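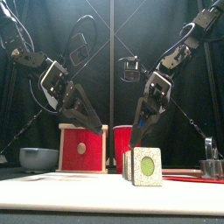 Two arms over the table, red box underneath.

Dalwood season 2, the reunion edit: how much was moved around?

loungecritic_bne
Posting this as its own thread because the episode thread is unreadable now. My claim is narrow. The argument at the Dalwood reunion between the two Claditz contestants was assembled from at least two separate exchanges, and the order was reversed. Evidence:
- Her earring is on the left side only when she says "you told the whole house", and on both sides in the reply that supposedly comes next.
- The host's cards are in his hand, then on the arm of the chair, then in his hand.
- The audio under the reply has air conditioning hum. The line before it has none.
I don't have a view on who was right. I'm asking whether the argument as broadcast took place.

teal_recliner
The earring is fair. The cards prove nothing. Host cutaways are taken from anywhere in the session and everyone who has watched a reunion knows it. You can't date a contestant's line by what the host is holding.

loungecritic_bne
Accepted for the cards, which is why I listed the earring first. The hum is the stronger point. It starts mid-sentence.

mapleleaf_recaps
Hum starting mid-sentence is consistent with a mic swap in the mix. If her lapel mic was rubbing on the jacket they would go to the boom for the rest of the line, and the boom picks up the room. It's a common fix and doesn't require a different take.

Separate issue. The version streamed here in Canada runs longer than the one described in the Australian recaps. Ours includes the part where he apologises for the voicemail before she raises the house meeting. If yours doesn't, then you've been given a different sequence of events, and that matters more than jewellery.

loungecritic_bne
Ours has no apology at all. He goes from the voicemail clip straight to "I stand by it".

mapleleaf_recaps
Then there are two cuts. In ours "I stand by it" answers a question about leaving Dobre early. It has nothing to do with the voicemail.

verandah_dweller
I'd like that checked before it gets repeated as fact in the other threads. Can you give the time into the episode?

mapleleaf_recaps
Apology is shortly after the second ad break. The Dobre question is in the last segment, just before the group shot. Ad breaks won't line up between regions so I won't give minutes.

verandah_dweller
Fine. I went back over the Australian one with headphones. "I stand by it" is played over a shot of her, so his mouth isn't visible at any stage. It could have come from anywhere. I'm withdrawing what I said about him in the episode thread, for the record.

couchseat_9
You're all being very generous. He still left the voicemail. 90 seconds of it was played and he didn't dispute a word. Moving an apology doesn't change the content of the message.

teal_recliner
It changes whether he's sorry for it, and that was the entire story for the fortnight after the broadcast.

couchseat_9
He was asked about it again in the Clirnport podcast and declined to answer. A person who had apologised on camera and had it removed would say so.

mapleleaf_recaps
Not if the contract stops him discussing unaired material. I haven't seen the contract and neither have you, so I'd treat the silence as neutral.

couchseat_9
Contracts get brought up every time one of them behaves badly.

loungecritic_bne
Can we keep to the edit. Summary so far:
1. Apology present in the Canadian cut, absent in the Australian.
2. "I stand by it" answers different questions in each.
3. Earring mismatch. Could someone confirm whether it's in the Canadian cut too?
4. Hum unresolved. Mic swap is plausible.

mapleleaf_recaps
Item 3: yes, same mismatch. So that join was made before the two versions split, and you were right that her line and his reply aren't consecutive.

teal_recliner
Conceded on 3. I still wouldn't say reversed. Out of order, yes. You'd need a continuous shot to show which came first.

loungecritic_bne
She could have lost an earring or put one in. I assumed lost. I'll change "reversed" to "not consecutive" in the first post if the edit window is still open.

It isn't. Consider it changed.

dobre_was_robbed
The online petition for the full reunion is past 1,000 signatures if anyone wants to add theirs. It asks for the unedited session, which they won't release, but a longer cut has happened before with the season 1 finale.

verandah_dweller
Signed. I'd settle for the Canadian version being put up here.

couchseat_9
Not signing. I've heard enough of him.

mapleleaf_recaps
I'll write out the Canadian voicemail segment line by line and post it in the episode thread in December when the repeat airs. Someone with the Australian cut can put theirs beside it.

loungecritic_bne
I can do the Australian side. Same format as your season 1 ones, speaker initials and no commentary.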